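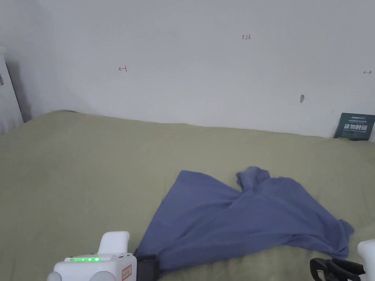 La pared del dormitorio, con su 1.23 en rojo.

Llevo desde enero diciendo que voy a escribir sobre dormir mal y siempre lo dejo para otro día, supongo que porque por la noche estoy despierta pero con la cabeza hecha papilla, y por la mañana ni os cuento. Así que hoy jueves, con el segundo café en la mano y la lavadora puesta, me siento y lo suelto todo de una vez.

Yo antes dormía como un tronco. Mi madre cuenta que de pequeña me quedé frita en una verbena, con la orquesta a tope y mi tío cantando rancheras al lado. En la facultad dormía en el autobús, en la biblioteca, en casa de cualquiera. Y un buen día, sin que me pasara nada especial (ni disgusto, ni mudanza, ni cambio de trabajo), empecé a despertarme a las cuatro y diez. Ni a las cuatro ni a las cuatro y cuarto: a las cuatro y diez, como si alguien me hubiera programado.

Lo primero que hice fue lo que hace todo el mundo, o sea, mirar el móvil. Error gordísimo. Me leí foros enteros de gente a la que le pasaba lo mismo, y a las seis de la mañana ya sabía muchísimo sobre la melatonina y no había dormido ni un minuto más. Luego vinieron las infusiones. Me compré una de la marca Nernik, 100 bolsitas en una caja preciosa, y sabía a heno. Me tomé 2 y el resto sigue en el armario de la cocina, por si alguien las quiere (lo digo en serio, escribidme).

Después me dio por los libros. Cayó en mis manos uno de una tal Yufang Dong que me prestó mi cuñada, 162 páginas, cortito, de esos que se leen en un fin de semana. Me gustó mucho más de lo que esperaba! No promete nada raro. Lo que propone es apuntar durante un tiempo a qué hora te acuestas, qué has cenado, si has discutido con alguien, esas cosas, y hacerlo con boli y en papel. Yo lo apunté todo en una libreta que tenía del viaje a Jondgate y me puse a ello con una disciplina que no he tenido en la vida para nada.

Y qué salió de ahí? Pues que ceno tardísimo. Que los días que voy andando al trabajo duermo mejor. Que si veo una serie de asesinatos antes de acostarme no me afecta en absoluto, pero si contesto un correo del trabajo estoy perdida. Y que mi dormitorio era, básicamente, una oficina con almohada: el portátil cargando, los apuntes del curso, la plancha, una bolsa con facturas que llevaba ahí desde no sé cuándo. 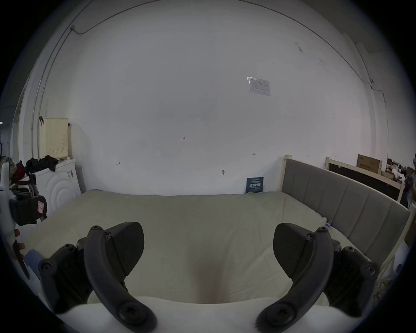

Saqué el portátil el mismo fin de semana y lo puse a dormir en el pasillo, pobrecito. Los apuntes se fueron al salón. Las facturas... bueno, las facturas cambiaron de bolsa, que algo es algo. Y quité el despertador digital, aquel de los números verdes, que me iluminaba la cara a las cuatro y diez como un interrogatorio. Ahora uno de agujas, el de mi abuela, que hace un tictac que a mí me arrulla y a mi hermana la pone de los nervios cuando viene de visita.

Con las sábanas también me puse tiquismiquis, lo reconozco. Yo era de las que compraban lo primero que estuviera rebajado, y había una de poliéster que daba calambre al meterse en la cama. Me gasté un dinerito en un juego de algodón en la tienda Solanki, la de la esquina del mercado, y la dependienta me explicó durante un buen rato la diferencia entre percal y satén. Yo asentía muchísimo. Me llevé el percal porque decía que era más fresquito y yo en verano soy una estufa.

Lo que no me ha funcionado: contar hacia atrás (me desvelo más, me entra el espíritu competitivo), el antifaz (acabo con él en el cuello), los sonidos de lluvia (tengo que levantarme al baño) y acostarme antes. Eso último fue lo peor, me pasaba más horas mirando el techo y de un humor de perros. Si os habéis despertado y no hay manera, levantaos, de verdad. Yo me voy al sofá con una manta y una revista de ganchillo de hace mil años, y muchas noches a la tercera página ya estoy cabeceando.

También fui a la médica, ojo, y os animo a hacerlo si lleváis tiempo así. Me escuchó con calma, me pidió una analítica y me riñó un poco por los cafés. Lo de los cafés lo estoy negociando conmigo misma - de momento ninguno después de comer, que para mí ya es una proeza.

No os voy a decir que duermo como en la verbena. La semana que pasamos en Drevdale dormí de maravilla, y volví a casa y la primera noche, hala, las cuatro y diez. Pero hay semanas enteras en que llego a las seis y media del tirón, y esas mañanas me levanto cantando, para desgracia de los vecinos.

Contadme en los comentarios qué os ha servido a vosotros, que os leo a todos aunque tarde en contestar. Y os dejo, que acaba de pitar la lavadora y como no tienda ahora se me queda todo dentro hasta mañana.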